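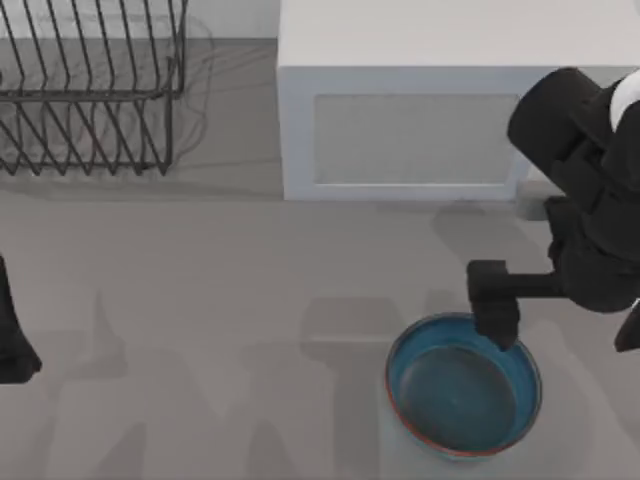 Norko two-arm simulation, overhead view: bowl task with dish rack and white cabinet.

Norko Workcell Simulator, one-year seat license
Reviewed by Efren Panganiban, 3/24/23

We bought a seat of Norko in February to help size a dish-handling cell before committing money to hardware. The cell is a two-arm station for a small commissary kitchen run by Villanueva. Two vendors had quoted the arms, Joltton and Irnine, and the quotes were far enough apart that I wanted evidence before signing either one.

Setup took most of a day. The installer is plain and the license server worked on the second try. Importing an arm model is simple if the vendor supplies clean files. Joltton did. The Irnine files had joint limits in the wrong units, and I had to correct them by hand.

Scene building is the strong point. Racks, cabinets and bowls come from a stock library and can be scaled. We kept one layout and ran 209 trials with small changes in bowl position and arm base spacing. The runs went overnight on an ordinary desktop with a mid-range graphics card.

What it changed in the budget:

Reach. The shorter arm could not get to the far side of the rack with the gripper pointed down. That ruled out the cheaper option and saved us a return.

Gripper. Rim grasps on a shallow bowl are sensitive to finger width. We added a line for 3 spare finger sets, which had not been in the first plan.

Table. The first drawing was too narrow by some 6 inches once the cabinet was in place. A wider table costs little at the quote stage and a good deal more after the bases are bolted down.

Weak points. Rendering is noisy at the default setting. Thin wire parts such as rack rods pick up faint double outlines, and shadows come out soft and overlapping. This is fine for layout work. I would not use the images to judge camera placement or lighting without raising the sample count, and that slows everything down. Contact friction is a single number per object – wet dishes are beyond it. Cycle times should be treated as a lower bound. We added 20 percent before giving Villanueva a throughput figure.

Support answers by email within two days. The manual covers single-arm cells well and gives two-arm cells one short chapter. Collision checking between arms is off by default and the setting is under Project, not under Robot.

Recommended for anyone choosing between arms or fixing a floor plan. If the hardware is already on the floor, the license is harder to justify. We will keep ours through the install and let it lapse after that.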